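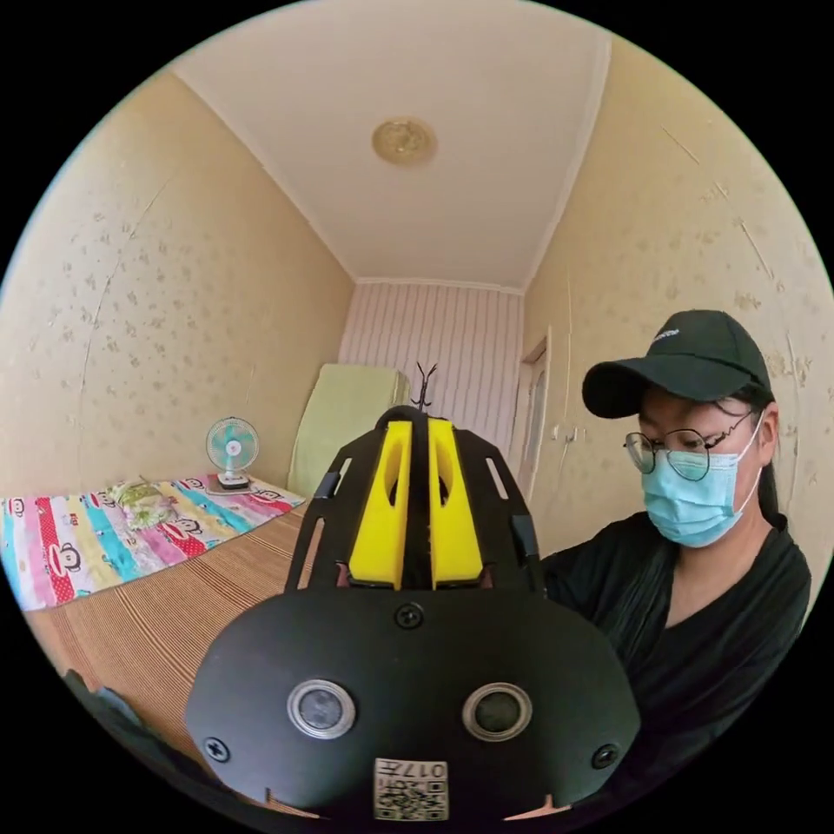
Hand-Held Gripper Recording Shown in Furnished Rooms at Barnus Open Day

Category: Press Releases / Robotics and Automation

Search news Enter keyword Go

June 9, 2018 - Barnus, a developer of data recording tools for robot manipulation, opened its test apartments to visitors this month for a full day of working demonstrations. The event covered the complete recording process for household tasks, from device check to file review, using the company's Tanino hand-held gripper. It was the first time the process had been shown outside the company's own engineering group.

The open day was held at the Kong building, where Barnus keeps a set of small furnished rooms for recording work. A total of 198 visitors attended over the course of the day. They included automation engineers, teachers from technical schools, staff from care equipment suppliers and residents of the surrounding blocks. Groups were limited to 12 people and were divided again at the door of each room so that operators had space to move.

Work in ordinary rooms

Tanino is carried and operated by a person. The operator holds the gripper, closes it on objects by hand and moves it through a task while the recording runs. The motion is later used as training material for robot arms fitted with fingers of the same shape. No robot arm is needed in the room during recording, so work can be done in spaces that would not accept a fixed installation.

Bedroom tasks made up the largest part of the program. The room used for these sessions is long and narrow, with a bed along one side, a desk fan standing on a striped blanket, and patterned wallpaper on the walls. Bedding and cloth items are of interest to the development team for a plain reason: they change shape each time they are handled. A folded item does not present the same edge twice, and a gripper that has been trained only on rigid blocks will often close on air or take up two layers in place of one.

Operators demonstrated four task groups during the day:

- picking up a single piece of cloth from a soft surface
- straightening a blanket from one side of a bed
- moving a light object without tipping it
- returning an item to a marked position

Each task was performed at normal hand speed and then repeated at reduced speed. Visitors were asked to stay behind the operator and to avoid touching objects between takes. Questions were taken after each set.

Gripper construction

The body of the gripper is an open black frame on a wide, rounded base plate. Two yellow fin-shaped pieces stand parallel in the middle of the frame, each with an elongated oval cutout. The frame narrows toward the tip, where two thin black prongs project. Two round, lens-like sensors are set side by side in the base plate, each with a silver metal collar. A square label with a printed code is fixed to the plate.

Barnus reported that the printed codes are read at the start of every session, which ties each recording to one physical device. If a device is later found to be out of adjustment, all recordings made with it can be located and held back. The company has 16 Tanino units in service and retires a unit from recording work when its finger alignment can no longer be brought back within the set limit.

Visitors who wished to handle the device could do so at a separate bench. The most frequent comment there concerned weight. Several visitors from care equipment firms noted that the balance point sits forward of the hand, and that this becomes noticeable after a few minutes with the arm extended over a low bed. Barnus has recorded the remark and is testing a revised handle. No date has been set for its release.

Recording procedure

A session begins with a device check. The operator opens and closes the gripper fully, holds it still for a short period, and then moves it slowly around the work area. The recording is rejected at once if this opening section is missing. The operator then carries out the assigned task, returns the gripper to its start position and waits for a tone before setting it down.

Operators work from a task card with one line per action. The card states the object and the end position but does not state how the object should be grasped. This choice was questioned by a group of visiting engineers, who asked whether the variation between operators made the data harder to use. The Barnus team answered that variation in grasp is wanted, while variation in the end position is treated as an error.

A take in which an object is dropped is kept if the operator recovers it and completes the task. A take in which the operator uses the free hand is marked and stored apart from the main set.

Review with Fonis

The second half of the visit took place in the review area, where recordings are sorted with Fonis, the company's software for checking and labeling gripper data. Fonis shows the recorded view next to a trace of finger opening over time. A reviewer marks the start and end of each contact and confirms that the result agrees with the task card.

During May, the review team processed roughly 3000 recordings from the Kong building. The most common ground for rejection was a late start, where the operator had begun the task before the device check was complete. Poor lighting was the second. Curtains and ceiling lights in the rooms are now set to one of several listed states before each session, and the state is entered in Fonis with the recording.

Visitors were shown two accepted recordings and one rejected recording of the same blanket task - the rejected one had been stopped before the gripper returned to its start position. A short exercise followed in which guests placed contact marks on a sample recording. Their marks were compared with those of a trained reviewer, and the largest differences were found at the moment of release, when cloth can stay in touch with the fingers after they have opened.

Next steps

Barnus will continue bedroom recording through the coming season and will then add kitchen and entryway tasks. The narrow rooms at the Kong building will remain in use, as limited floor space obliges operators to reach over furniture and approach objects from one side. A larger room is being prepared for tasks that call for two operators.

A written summary of the open day, including the task cards and the device check procedure, is available on request. Technical schools may apply for a half-day visit with access to the handling bench and the review area. Applications should state the group size and whether participants have previous experience with gripper equipment.

About Barnus

Barnus designs hand-held recording devices and review software for robot manipulation. Its products include the Tanino gripper and the Fonis review package. The company carries out recording work in furnished rooms and supplies devices to research and training groups.

Press contact: Barnus Press Office, Kong building, ground floor

Tags: open day, grippers, data recording, household tasks

Share this release 12 shares 0 comments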